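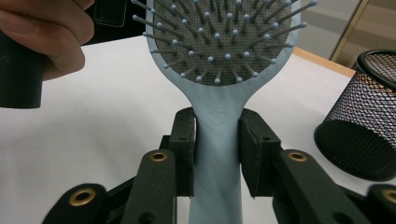 Sándor Major thinks we should stop counting enrollment and count hours in the seat. He wrote it in the margin of yesterday's entry and I agree with him, mostly. Enrollment tells us who signed a form in August. It says nothing about whether a child in a dual-language classroom hears the second language for half the day, as the handbook promises, or for the twenty minutes before lunch.

January, morning. Reran the merge of school rosters with the timetable files. 3,719 pupil records after duplicates were dropped. Most of the duplicates were children who changed schools during the fall and were kept on both lists. I kept the later record each time. Script is saved under the Stollell folder with the old one left beside it, do not delete the old one yet.

Three schools still code language instruction as "enrichment," so their hours land in the same column as chess and choir. I split them by hand using the teacher names. This will have to be done again when the spring timetables come in, unless the office agrees to a separate code. Wrote to them before noon. No answer so far.

The Satance school is the odd one. Its timetable shows language blocks every day, but the blocks move, and on assembly days they disappear altogether with nothing put in their place. I had counted them as full weeks. Sándor caught it. Corrected now, and the weekly hours for that school drop by roughly 9 percent. The other schools were checked for the same thing and look fine, though Ciltex sent its calendar as a scan and I could not read the last page. Asked for a clean copy.

Afternoon. Worked on the teacher survey. Question on materials is badly worded — "Do you have adequate resources in the target language" gets a yes from people who have a shelf of donated readers and a yes from people who have a full textbook set. Changed it to ask what was used in the last lesson. Also took out the question on parents' views, which teachers can't really answer for them.

The Nakajima reading test needs a decision. It was written for children who speak the language at home, and the beginners hit the floor on it. Scores bunch at the bottom and we can't see growth. Options are to give beginners the listening section alone or find a different test for them. I lean toward listening alone for this round, with the full test kept for the upper grades.

To do:
Chase the office about the code
Clean calendar from Ciltex
Send Sándor the new hours table, by school and by grade
Look up how staff absences are logged. If a substitute covers the block in English it should not count, and at the moment it does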